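日記 ＞ くらしのこと ＞ 台所

金曜日 うさぎのお盆

朝から台所のことばかり考えていた。仕事は夕方6時までで、帰り道はもうほとんど小走り。先週Dillellで買ったクリーム色のお盆を、今日こそちゃんと使うと決めていたのだ。

このお盆、ほんとうにかわいい! 大きくて、角が丸くて、ふちがちょっとだけ立ち上がっている。そこにグレーの線でうさぎの絵。横の小さな吹き出しでは「hi~」とあいさつしてくれる(たぶんそう読むのだと思う、字がとても小さい)。反対側には筆記体でRabbitと入っていて、そばにちょこんと小さな飾りまでついている。店では2回売り場を離れて2回戻った。戻ってよかった。

帰ってすぐ、カウンターの上を全部どけて拭いた。うちのカウンターは濃いめのグレーで細かい斑点が入っているから、パンくずが落ちていてもまるでわからない。手のひらでなでてざらっとしたら拭く、というやり方をもう長いこと続けている。今日は端から端まで、めずらしく本気で拭いた。そこにクリーム色がどんと乗ると、もう台所じゅうが明るい! 夜なのに朝ごはんの気分になってくる。

それから並べ方をあれこれ。まず白くて丸いお皿を左側に置いてみる。お皿を手前に寄せると右がひろびろ空いて、うさぎがよく見える。ただし今度はRabbitの最後のほうがお皿の下にもぐってしまう。名前を取るか顔を取るかでしばらく悩んで、顔にした。それにしても、お盆のクリーム色とお皿の白がほんの少しだけ違うのがいい。同じ白でそろえたら、きっとこんなにうれしくなかった。

フォークを置いたら、うさぎの頭の上に乗ってしまった。ごめん。でもこれはこれで好き。スプーンとお箸は斜めに並べてみたら、急にお店のお膳みたいになって、ひとりで「おお」と声が出た。ステンレスのお箸はHomdenの引き出し市で見つけたもので、最初はすべるのが苦手だったのに、今では煮豆もつまめる。えらい。

マグは黄色と青と赤。黄色はからし色に近くて、青は少しくすんでいて、赤は木のマグ掛けに下げてあるといちばん映える。どれをお盆に合わせるかはまだ決まらない。明日の朝はからし色でいこうかな。7時に起きて、トーストと、ゆで卵と、昨日の残りのかぼちゃ。コーヒーは濃いめにする。

楽しくてつい夜ごはんが遅くなり、結局うどんを鍋からそのまま食べた。お盆は使っていない。明日使う。

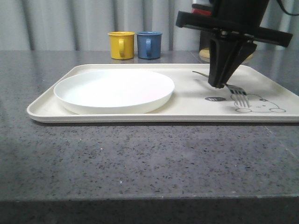
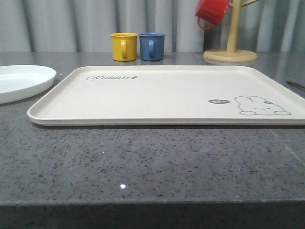
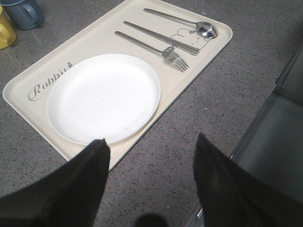
うさぎのお盆、三枚とも今夜の台所で。

お問い合わせ ｜ © うちの台所日記 ｜ ページの先頭へ戻る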